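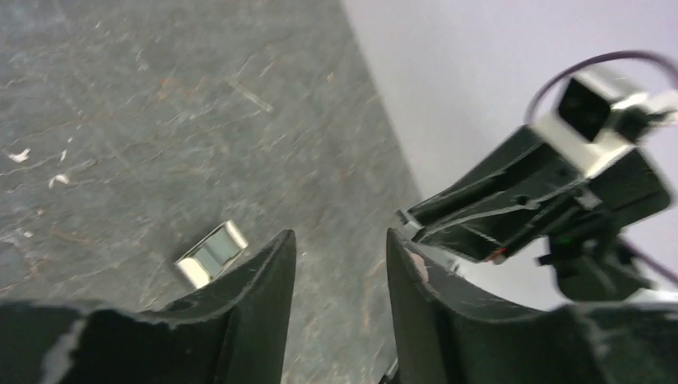

Gray marbled floor with scuffing and fine scratches, near the wall.

Resilient floors: change to the maintenance schedule at Gastlow

Starting Mon 6 April, the hard floors on the ground level at Gastlow move from a calendar-based maintenance schedule to a condition-based one. Carpeted offices are not affected. Tenants with their own cleaning contracts should pass this item on to their contractor.

Under the old schedule every corridor was scrubbed and recoated at the same interval, whatever its traffic. The result was finish buildup in low-traffic rooms, where old coats yellowed along the walls, and worn-through finish at the main entrance well before the next recoat came due. Manolakis, who hold the cleaning contract, raised this after the last full strip, when the storage corridor took two passes of stripper and the entrance needed almost none.

The new schedule divides the ground level into nine zones. Each zone is inspected monthly and given a wear grade from 1 to 5, based on gloss readings at fixed points and a visual check for scratches, black marks and embedded soil. Grades 1 and 2 get dust mopping and damp mopping only. Grade 3 adds a spray buff. Grade 4 means scrub and recoat with two coats of finish. Grade 5 is a full strip and five new coats. Readings are taken in the traffic lane and again close to the wall, and the difference between them is logged. A large difference points to traffic wear. A low reading in both places usually means detergent residue, and the zone is rinsed and measured again before any finish goes down.

Scratches are graded separately. A scratch that disappears when the surface is wetted is in the finish and will come out with a scrub and recoat. One that stays visible is in the wear layer, and recoating will only soften its edges. These are marked on the zone plan so that the same defect is not reported every month.

Products. The neutral cleaner stays the same but the dilution does not. Previous batches were mixed by eye and tended to be strong, leaving a film that held dirt. A metering dispenser from Brokitz has been fitted in the cleaners' closet and is set to the label rate. Please do not add cleaner to a filled bucket. The floor finish changes to Groken, a harder coating that buffs less easily and scuffs less under rubber soles. It must not be applied over the old finish, so each zone stays on the old product until it is next stripped. Both drums are labeled by zone number.

Drying times. Allow 45 minutes between coats at normal room temperature and longer when the air is humid. A coat that feels dry to the touch may still be soft underneath, and a second coat applied too early will trap moisture and turn cloudy. Freshly coated zones are closed to foot traffic overnight. Furniture goes back the following day, lifted into place, with felt pads on the legs.

Entrance mats. Grit carried in on shoes is the main cause of fine scratching, and the current mat is too short to remove much of it. A longer scraper mat is on order. Until it arrives the existing mat will be vacuumed daily and turned weekly.

Rolling loads. Pallet jacks should use the loading door and the concrete aisle. Chairs with hard plastic casters should be changed over to soft ones. Replacement sets are held in the supply room and can be signed out there.

Zone plans and monthly grades are posted beside the loading door. The schedule will be reviewed in September against the first set of gloss readings. Corrections to the zone boundaries go to Ourania Bakalis in building services, with the zone number in the subject line.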